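About Us

Plameo advises workplaces on automation, mostly the small and unglamorous kind: break rooms, mail rooms, supply closets, the hallway where the recycling goes. We are hired before the contract gets signed, which is when a skeptic is cheapest. Our fee doesn't change if the answer is no, and we don't take commissions from anyone who makes or leases machines.

We started after spending too many years on the other side of the table. Most of us used to install equipment for a living. We wrote the slide that says "frees up staff for higher-value work." We never once went back six months later to ask the staff what the higher-value work had been. When we finally did, at a distribution office that had paid for three separate systems, the people there had to think for a while before they could name any.

So that became the job. We go back and ask.

Where we work

Our clients are offices, schools, clinics and a few light-manufacturing sites. The buildings are different but the shared kitchen is nearly always the same room, and it's where a lot of our studies begin. Everybody uses it, very few people are paid to look after it, and it is the first place somebody in management suggests a robot.
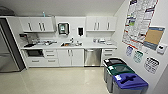

An office kitchenette, with the recycling bins along the wall.

Kitchen work looks simple on a task list. Empty the sink, load the dishwasher, sort the trash, wipe down. Vendors like it for that reason. The list leaves out most of what people do in there. Somebody decides that the container is worth saving and the food in it isn't. Somebody reads the recycling chart, disagrees with it, and puts the cup where they always put it. Somebody notices that the soap is low and tells the right person in the hallway. If you hand the list to a machine, those decisions don't go away. They move to whoever is standing nearest, and that person usually has a different job title and no extra minutes.

We've been told this is nitpicking. Maybe so. But in a review we did for Rimar, a records and billing office, the staff wrote down 213 interruptions tied to a new automated service cart in its first stretch of use. A good share of them were people moving chairs so it could get past. The savings estimate had a line for labor and a line for electricity. It had no line for chairs.

What we do

Before you buy. We watch the work for at least two weeks, at different times of day, including 4 p.m., when the morning's good intentions have worn off. We talk to the people doing it, by themselves, on paid time, and we do not share who said what. Then we write down every step, including the ones missing from the job description.

During a trial. We keep two logs. One is for what the machine did. The other is for what people did so that the machine could do it: clearing a counter, rinsing things ahead of time, resetting it, standing by. Vendors keep the first log themselves and generally keep it well. We have yet to see one volunteer the second.

After it's in. We come back at three months and again at nine. We look at schedules, hours, injuries, turnover and who ended up with the leftover tasks. If jobs were cut, we say so in plain terms. We don't write "efficiencies."

What a trial looks like up close

A sink is a good teacher. On paper, "clear the sink" is one task. In practice there may be a bowl with somebody's lunch still in it, a mug, a plate underneath, and two racks already full of clean dishes with nowhere obvious to put another one. A person who has worked in that kitchen for a year handles this while talking about something else. Ask them how and they'll say they just do it.

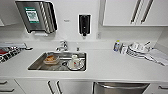

What we have learned (and keep having to learn)

Demos are tidy. We ask every vendor to run theirs in the client's own room, with whatever is lying there, and to let us pick the hour. Some say no. We put the no in the report.

Averages hide people. At Pleminer, a parts supplier with 738 employees, the headline figure from an automation program was a modest drop in hours across the site. Spread over everyone it sounded painless. It fell on 27 people, nearly all of them on the evening shift, and several had been there longer than the building's current owners. They found out from a revised schedule.

Part-time help gets counted as overhead. The person who comes in to clean is often treated as a cost that can be shaved a few hours at a time. Take enough hours off and the job stops being worth the bus ride, and then it can't be filled at all, and then the shortage is used as the argument for buying more machines. We have watched this happen start to finish – twice at the same address.

Some of it does work. We'd be no use to anybody if we couldn't say that. Heavy lifting, repetitive reaching, anything involving harsh chemicals: we have recommended machines for all of these and would do it again. The dishwasher was automation once, and we have never met anyone who wants it taken out. 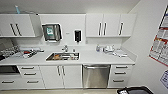 Our reports are short. The longest one so far ran to a page count we're a little embarrassed about, and we've since put a limit on ourselves. Every report opens with a list of the tasks that stay with people after the equipment arrives, with names of roles next to them and an estimate of time. If a client wants only one page, that's the page we send. The people who do the work get the same copy as the people who pay for it. We lost a client over that rule and have kept the rule.

The Rocha method

Our working method is called Rocha, after the street where we rented our first office, over a tire shop. It consists of four questions.

Who does this now, including the parts they aren't asked to do?
What will they be doing instead, and has anybody told them?
Who cleans up when the machine stops halfway?
What would it take to switch it off and go back?

The last one gets the least attention and we think it matters most. A system that can't be removed isn't on trial. We ask clients to keep the old routine written down, with the people who know it, until at least the nine-month visit.

We have collected 1181 answers to the second question so far. The most common reply is some form of "I heard there'd be training."
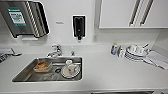 Our own view of robots in shared spaces is that they should be judged on ordinary mess. We give little weight to success rates from cleaned-up test benches, and we say so to clients who arrive with a brochure. A fair test has a small cup standing on a plate that still has food on it, next to a container somebody never scraped out. Can it tell what to rinse, what to stack and what to leave alone? If it can, good, and we'll write that down with as much care as we write down the failures. If a person has to prepare the sink first, then the person is still doing the dishes, and should be paid and scheduled as if they were.

Who we are

We're a small group and we'd like to stay that way. Between us we have worked as installers, a union rep, a school custodian, two schedulers and a dishwasher repairer. We disagree a good deal. One of us believes most of this equipment will be ordinary and harmless in ten years. Another believes it will be ordinary and that harmless is a different question. Both read every report before it goes out.

We don't give keynote talks or rank products, and we turn down jobs where the decision has already been made and somebody just wants a signature. If staff contact us before management does, we'll talk to them too, at no charge, though we can't do a full review without access to the site.

Working with us

The first call is free and usually takes under an hour. Have a floor plan handy if you can, and a copy of whatever the vendor sent you, including the small print about support hours. We book site visits a few weeks out and take no new ones in December, when half the people we'd need to talk to are away and the kitchens are full of cookies.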